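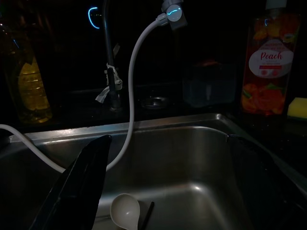 The shared kitchen on the ground floor of Mustska House in Skunville is open again, and the evening dish crowd is already back at it! The kitchen closed for 19 days in August while the pipes under the counter were replaced, and for all that time residents on four floors were carrying their plates up to the laundry room and washing them in a tub. So you can imagine the mood when the door was unlocked. The deep steel sink everybody missed is right where it was, with a white hose looping down into the basin and a little ring of blue light glowing on the attachment it runs from. In a dark kitchen that blue shows up nicely. One resident on the second floor says she came down at 10 p.m. just to rinse a mug, and stayed to do her whole supper.

The pipe work was done by Eltasel, a plumbing outfit from the other side of town, and paid for out of the house repair fund. The old line had been draining slower and slower since spring. The new one has a shutoff valve you can reach without lying on the floor, which the people who have had to lie on the floor are very happy about. Up to 200 meals a week get cooked in this kitchen when the house is full, and most of them end up at the one sink, so a slow drain there is felt by everyone.

The first big dinner after the reopening was a noodle night put on by Quan, the house cooking club, and it was a good one — two kinds of broth, plenty of greens, and seconds for anyone who asked. The club brought its own pots and took them home to wash, but the small stuff stays with the house, and small stuff is what the sink sees most of. Bowls, spoons, chopsticks, a fork for whoever gave up on the chopsticks. It adds up fast on a busy night, and the single deep basin holds a lot of it before anyone starts to complain.

Residents have also agreed to try out a new dish schedule, with each floor taking a week in turn. The floor on duty wipes the counter, empties the rack and deals with anything left behind after 9 p.m. (Your own dishes are still your own dishes!) The third floor goes first, and they have promised music. A sign-up sheet for swaps is taped inside the pantry door.
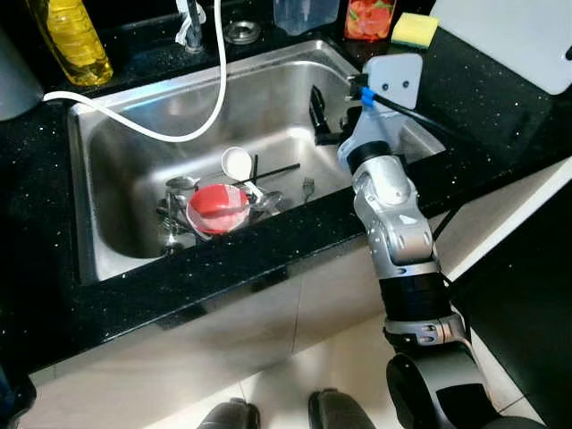
Kitchen hours and what's next

The kitchen is open from 7 a.m. to midnight. Please scrape plates into the food scrap bin before they go in the sink, and keep grease out of the new drain — there is a jar for it next to the stove. Quan is planning a dumpling night next, and it would love more hands for the folding. Beginners are very welcome, and so are spare rolling pins.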